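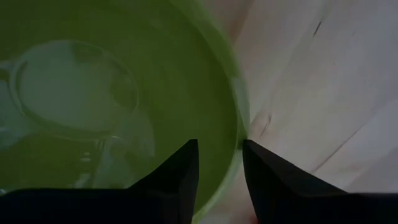

**Why does a puddle disappear after the rain?**

The water in it goes up into the air, little by little, in pieces so small that our eyes cannot catch them. Grown-ups call this evaporation.

It is a long word, so let us say it slowly: e-vap-o-ra-tion. The middle part, "vap", comes from vapor. Water vapor is water that has become a gas. It is in your classroom now, and in your kitchen, and over the sea.

## Small pieces that never rest

Water is made of tiny pieces called molecules. One drop holds more of them than you could count in your whole life. They push and bump each other all the time, like children waiting for a door to open. Some move slowly and some move fast.

Sometimes a fast one is at the top of the puddle. If it is fast enough, it breaks free from its neighbors and flies off into the air. Then another one goes, and another. The puddle becomes a little smaller each time, but you would have to wait a good while before you notice it.

## What makes it go faster?

**Warmth.** When the sun heats the puddle, the molecules move faster, and more of them can escape. A puddle in the sun usually dries before a puddle in the shade.

**Wind.** Air above a puddle fills up with vapor. Wind carries this damp air away and brings drier air in its place. My grandmother knew this well. She always looked at the trees before she hung out the sheets.

**A wide shape.** Water can only leave from its surface. If you pour a cup of water onto a plate, it has a big surface and it dries quickly. The same water in a narrow bottle may stay for weeks.

## Does the water have to boil?

No, and many children are surprised by this. Boiling is when water gets so hot that bubbles of vapor form inside it, also at the bottom. Evaporation happens only at the top, and it happens in cold water too. Even snow can slowly turn into vapor without melting first.

## Try it at home

You need two plates of the same kind, a spoon and some water.

1. Put 10 spoons of water on each plate.
2. Place one plate near a sunny window and the other in a dark corner.
3. Draw a picture of both plates every morning.
4. Write down which one dries first.

Before you begin, make a guess and tell it to somebody. A wrong guess is also good science. In April I did this with my pupils, and 16 of them guessed correctly. The others had very interesting reasons!

If you use water from the tap, look closely at the dry plate. You may find a thin white mark. Tap water often has minerals in it, and minerals cannot fly away with the water.

## Where does it go after that?

The vapor travels with the air. When it rises high, it gets cold and turns back into very small drops. Many such drops together make a cloud. When the drops join and become heavy, they fall, perhaps on a town far away from your puddle.

**A word to keep:** when vapor turns back into water, it is called *condensation*. You can find it on the bathroom mirror after a hot shower.

*Written by Meifang Ding*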